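Bettwäsche aus Baumwollsatin knittert wie verrückt — was macht ihr dagegen?

4. Juli 2024, von Fiona Matheson

Hallo zusammen,

ich habe mir nach langem Hin und Her endlich neue Bettwäsche gegönnt, Baumwollsatin von Vavent, und ich bin wirklich verliebt! Der Stoff ist glatt, kühl und liegt schwer auf der Haut, genau so, wie ich mir das immer vorgestellt habe. Vorher hatte ich jahrelang Jersey, und der Unterschied ist riesig. Nur: Nach dem ersten Waschen sah das Ganze aus wie eine zerknüllte Landkarte. Ich habe bei 60 Grad gewaschen, mit 1400 Umdrehungen geschleudert und dann alles in den Trockner gestopft, Schranktrocken, fertig. Herausgekommen ist ein Knäuel, in dem das Spannbettlaken sämtliche Kissenbezüge verschluckt hatte, und die waren innen noch klamm.

Jetzt meine Fragen an alle, die sich auskennen:

Bügelt ihr Satin wirklich komplett? Bei einem Bezug in Übergröße stehe ich da ja einen halben Abend. Welches Waschprogramm nehmt ihr? Auf dem Etikett steht 60 Grad, aber heißt das, ich muss auch so heiß waschen? Und wie zum Kuckuck faltet man ein Spannbettlaken, sodass es im Schrank nicht aussieht wie ein Lampion?

Ich wohne in Flisolville im dritten Stock, einen Garten zum Aufhängen habe ich nicht, aber einen Balkon und einen Flügeltrockner. Der Trockner ist ein älteres Kondensgerät. Ich freue mich über jeden Tipp, auch über die ganz altmodischen!

Liebe Grüße
Fiona

waschbaer_toft

Hallo Fiona, herzlichen Glückwunsch zur neuen Bettwäsche! Baumwollsatin ist für mich das Schönste, was man im Sommer aufs Bett ziehen kann, und das mit dem Knittern bekommst du locker in den Griff. Ich wasche seit vielen Jahren für einen Haushalt mit fünf Betten plus Ferienzimmer und habe so ziemlich jeden Fehler selbst gemacht.

Fang bei der Trommel an. Die meisten packen sie viel zu voll. Bei Bettwäsche gehe ich höchstens bis zur Hälfte, bei Satin gern etwas darunter. Der Stoff muss schwimmen und fallen können, sonst presst ihn die Maschine in immer dieselben Falten, und die sitzen dann richtig fest. Vorher alle Knöpfe und Reißverschlüsse schließen und die Bezüge auf links drehen! Damit erledigt sich auch das Verschlucken, das du beschreibst. Das Spannbettlaken ist trotzdem ein Räuber, ich wasche es inzwischen mit den Handtüchern, da kann es weniger Unfug treiben.

Zur Temperatur: Die Zahl auf dem Etikett ist die Obergrenze. Für normal benutzte Bettwäsche reichen mir 40 Grad mit einem guten Vollwaschmittel, bei bunten Mustern nehme ich Colorwaschmittel, damit die Farben kräftig bleiben. 60 Grad gibt es bei uns nach einer Erkältung oder wenn der Hund wieder heimlich im Bett war.
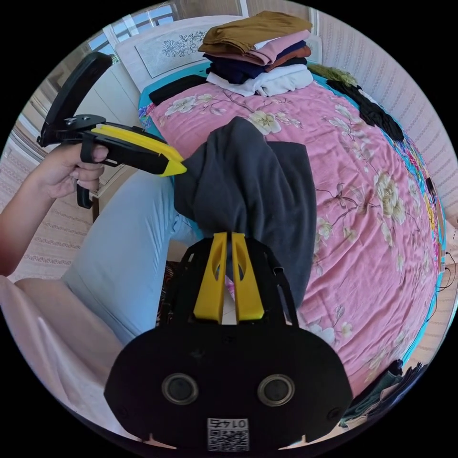

Beim Schleudern würde ich an deiner Stelle deutlich heruntergehen, 800 Umdrehungen sind für Satin genug. Ja, dann ist die Wäsche nasser und braucht länger, aber die Knicke sind viel weicher. Und dann kommt der wichtigste Handgriff überhaupt: sofort rausholen! Eine Stunde in der stehenden Trommel macht mehr Falten als der ganze Waschgang davor. Ich stelle mir einen Wecker, der neben der Kaffeemaschine steht, sonst vergesse ich es zuverlässig.

Dann ausschlagen. Richtig kräftig, an zwei Ecken packen und knallen lassen, das ist herrlich und man wird nebenbei den Ärger des Tages los. Danach die Säume mit den Händen glatt ziehen, vor allem an der Knopfleiste, die kräuselt sich sonst. Auf dem Flügeltrockner legst du den Bezug am besten längs über mehrere Stäbe, mit der Öffnung nach unten. Wenn du ihn nur über einen einzigen Stab hängst, hast du hinterher eine Kante mitten auf der Decke, die du bis zur nächsten Wäsche bewundern darfst.

Wenn du doch den Trockner nimmst, dann bitte auf Bügeltrocken und höchstens zwei große Teile auf einmal. Ich halte nach der Hälfte der Zeit an, schüttle alles einmal auf und lasse weiterlaufen. Das klingt umständlich, dauert aber keine zwei Minuten. Noch leicht feucht aufs Bett ziehen geht auch, wenn du morgens wäschst und das Fenster offen lässt! Bis zum Abend ist alles trocken und vom Spannen schon ziemlich glatt.

Bügeln: Ich bügle nur die Kissenbezüge und den oberen Streifen der Decke, also das, was man umgeschlagen sieht. Den Rest sieht kein Mensch, und nach der ersten Nacht ist es sowieso wieder verknautscht. Satin immer von links und leicht feucht bügeln, dann bleibt der Glanz gleichmäßig. Einen großen Bezug legst du vorher einmal der Länge nach zusammen und bügelst dann beide Außenseiten, das spart die halbe Zeit.

Und jetzt das Spannbettlaken — mein Lieblingsthema! Du steckst die Hände von innen in zwei Ecken, die nebeneinander an der kurzen Seite liegen. Dann führst du die rechte Hand zur linken und stülpst die eine Ecke über die andere. Mit der freien Hand am Saum entlangfahren, die dritte Ecke suchen und ebenfalls darüberstülpen, dann die vierte. Auf einen Tisch oder aufs Bett legen, die Seite mit dem Gummi nach innen schlagen, sodass ein Rechteck entsteht, und in Dritteln falten. Die ersten Male flucht man, nach dem fünften Laken sitzt es. Meine Tochter konnte es mit elf besser als ich.

Ein kleiner Trick noch für den Schrank: Ich stecke Laken und Deckenbezug gefaltet in einen der beiden Kissenbezüge. So habe ich immer die ganze Garnitur beisammen und muss nie wieder mit einem einzelnen Kissenbezug in der Hand suchen. Viel Freude mit dem Satin!

Jorin86

Ich bügle gar nichts. Aufs Bett, glatt streichen, fertig. Weichspüler würde ich weglassen, bei uns hat der Stoff damit irgendwie gefilmt und gar nicht mehr so schön gekühlt. Essig nehmen viele, hab ich auch mal probiert, roch halt nach Salat. Meine Mutter schwört auf Tennisbälle im Trockner, bei Daunen klappt das super, bei Bezügen habe ich keinen Unterschied gemerkt.

Lindgrün

Hallo Fiona, waschbaer_toft hat eigentlich schon alles Wesentliche geschrieben, das mit der halb vollen Trommel unterschreibe ich sofort! Zwei Ergänzungen habe ich noch.

Wenn du dir irgendwann eine zweite Garnitur zulegst, schau dir mal Seersucker oder Waffelpiqué an. Die sind von Haus aus gekräuselt und müssen nie unters Eisen. Ich habe eine von Fumetmont, die hat 86 Euro gekostet und läuft seit vier Sommern im Wechsel mit meinem Satin. Sie fühlt sich ganz anders an, luftiger und ein bisschen rau, aber an heißen Tagen liebe ich sie. Achte beim Laken auf die Steghöhe, gerade wenn du einen Topper hast. Meine Matratze ist 100 cm breit, und ein zu knappes Laken rutscht in der Nacht von den Ecken und wirft Falten, gegen die kein Waschprogramm hilft.

Und zum Balkon: Häng die bunten Sachen lieber in den Schatten oder auf links. Mir ist ein dunkelblauer Bezug in einem einzigen Sommer auf der Sonnenseite streifig ausgeblichen, das hat mich richtig geärgert. Weißes darf dagegen gern in die pralle Sonne, das wird davon noch schöner. Abends vor dem Tau reinholen, sonst fängst du wieder von vorne an.

Berichte doch mal, wie die nächste Wäsche geworden ist!

Ähnliche Beiträge

Vergilbte Kissen waschen oder wegwerfen?
Leinen einlaufen lassen, bevor man näht
Flügeltrockner auf kleinem Balkon: Wohin damit bei Wind?
Wie oft wechselt ihr im Sommer die Bettwäsche?
Wachsflecken auf der Tagesdecke
Spannbettlaken für Boxspringbett mit Topper

Kontakt | © Hilfeforum Haus und Wäsche | Nach oben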